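4. Setting up and looking after the hand gripper

Figure 4. The Zinik hand gripper closed on a thick round slice held on edge.
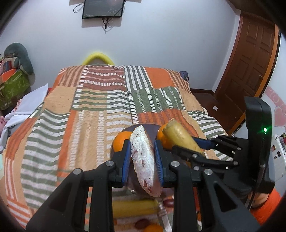

The Zinik hand gripper used in the Trillo work has no motor. The operator's hand closes it, the linkage carries the motion forward to the fingers, and any play in the linkage reaches the pads as an error in the recorded opening. Most of the upkeep described in this section is therefore concerned with play: where it arises, how it is found and how it is taken out without making the tool stiff. The parts that matter most are the two blue pads, the black finger brackets that carry them, and the pivot bolts of the linkage to the right of the jaws. In Figure 4 the pads bear on the left and right faces of the slice and its lower curved edge hangs below them. A hold of this kind loads the tool well for checking purposes. A thick object keeps the brackets apart, so the arms are under load at an opening well away from the closed stop, and any twist in one bracket appears as a tilt between the pad and the face it presses on.

4.1 State as delivered

The tool arrived at Gunn assembled, with a setting sheet that gave the order of tightening but no torque values. It was stripped before first use. The bolts had been put in dry, and two of the pivots could be turned by the fingers alone. The pads were seated in their brackets but not at the same height. With the jaws shut on a sheet of paper, the mark left by one pad ended short of the mark left by the other. The difference did not prevent the tool from gripping, and it would not have been noticed from the operator's side. It did affect thin objects, which turned a little as the jaws closed, and it made the recorded opening depend on where between the pads an object was placed.

We do not regard the tool as faulty in this condition. It is a simple mechanism and was probably put together to be adjusted by the user. The point is that the readings taken from an unadjusted tool cannot be compared with readings taken after adjustment, and for this reason all data recorded before the first full setting were set aside.

4.2 Setting procedure

The procedure was fixed early in the work and was then left alone, apart from one change given in Section 4.4. It is done on a bench, with the handle held in a padded vice and the jaws pointing upwards so that the weight of the arms does not favour one side.

The linkage is slackened first. Every pivot bolt is backed off until the joint moves freely, the joints are wiped with a dry cloth, and a small drop of light oil is put on each. The bolts are then tightened from the handle end towards the fingers. Each is brought up until the joint begins to drag and then eased back until the drag has just gone. Working in the other direction gave poor results in our hands, as a joint near the fingers that had been set correctly would bind once the joints behind it were taken up.

The brackets are set next. A flat gauge block is placed between the pads and the jaws are closed on it with light pressure. If a gap can be seen at the top or bottom of either pad, the bracket is loosened at the arm, the jaws are closed again so that the pad settles against the block, and the bracket is tightened while the pressure is kept on. Both sides are checked after each adjustment, including the side that was not touched. The paper mark test is then repeated. It remains the quickest way we have found of seeing whether the two pads meet at the same height.

Last, the opening sensor is set to zero with the jaws closed and no object between the pads. The zero is read three times, with the jaws opened fully between readings. If the three readings differ, the linkage is slackened and the whole procedure is begun again. It is tempting at this stage to take the mean and carry on. We did so once, and the drift in that session was large enough for the session to be lost.

A full setting takes 20 minutes when no part needs replacing.

4.3 Routine care

The tool is cleaned at the end of each session. The pads are wiped with a damp cloth and then a dry one. Solvent is not used on them. Crumbs, flour and dried juice collect at the edge where the pad meets the bracket, and a wooden toothpick is enough to clear them. Work with food makes this step more important than the maker's sheet suggests. A powdery or cracked surface, such as the white face of the slice in Figure 4, is the kind that leaves loose material on a pad, and fruit with a wet cut face leaves a film that later holds dust. Dusted pads slip at a lower load than clean ones. Where the objects in a session include both sorts, the pads are also wiped between objects.

The arms and the bolt heads are brushed dry. Oil is kept away from the front of the tool altogether, and the joints nearest the fingers are given less oil than those behind them. Any excess creeps along the bracket and reaches the pad, usually overnight - a tool that was clean when put away may then have to be wiped again in the morning.

The cables need separate attention. They run down at the right-hand edge, from the black unit with the green light, and they move whenever the operator turns the wrist. In early use they were tied close to the arm so as to keep them clear of the objects. This held them neatly but put all of the bending into one short length. They are now left with a loose loop and tied at a single point lower down. The loop is checked by opening and closing the jaws through the full range while the tool is turned over, and it must neither pull tight nor enter the linkage at any position.

A lit green light is treated as a sign that the unit has power and as nothing more. On several occasions the light was on while no readings were being saved. The operator now squeezes the jaws twice at the start of each recording, and the two dips in the opening trace are looked for before work goes on. The same two squeezes serve to line up the trace with the pictures.

4.4 Wear and repair

The log kept at Gunn holds 78 entries for this tool. An entry was made whenever a part was adjusted, cleaned outside the normal routine, or replaced. Entries for loose pivots are the most common, followed by entries for pads and then for cables. Only one concerns the handle, which was dropped on a stone floor and suffered a scratch.

Loose pivots were nearly always found in the joints closest to the hand. These turn through the largest angle on each closure. Thread lock was tried and given up, as the joints could then no longer be eased back by the small amount that the setting procedure calls for. Lock nuts from Birkero were fitted instead. They hold the setting without clamping the joint, and they are the one change made to the procedure: the nut is held still with a spanner while the bolt is turned, and the drag is felt for in the same way as before.

The pads wear at the lower front corner. The first pair was changed after 643 closures under load, when the corner of the left pad had begun to lift from its bracket. The right pad was still sound, but both were replaced. A new pad set against a worn one shifts the line along which the jaws meet, and the bracket then has to be turned to make up the difference, which puts the gauge block test out. Used pads in fair condition are kept as matched pairs and marked on the back.

One bracket was bent during the work. The cause is thought to be a sideways pull on an object that was wedged under the rim of a dish. The bend was too slight to see and was found only by the gauge block, where the pad touched at the top and stood clear at the bottom, whatever was done at the arm. An attempt to straighten the bracket in the vice was partly successful. It was replaced later, and operators were asked to lift objects clear of rims and edges before moving them sideways.

4.5 Checks before a session

A shorter check is made before each session and does not need the bench. The operator closes the jaws on the gauge block, looks for light between pad and block on both sides, and notes the opening reading. The arms are then pushed gently from side to side with the jaws half open. Movement that can be felt but not seen is accepted. Movement that can be seen at the pads is not, and the tool goes back for a full setting. The reading on the block is written in the log next to the value from the last full setting, and no correction is applied to it at this stage.

The limits of the short check should be noted. It loads the pads across their whole face, as in the bench test, and says little about how the tool behaves when an object touches only part of a pad. Objects with a narrow or curved edge were not used for checking, and errors in the opening for such objects are treated separately in Section 5.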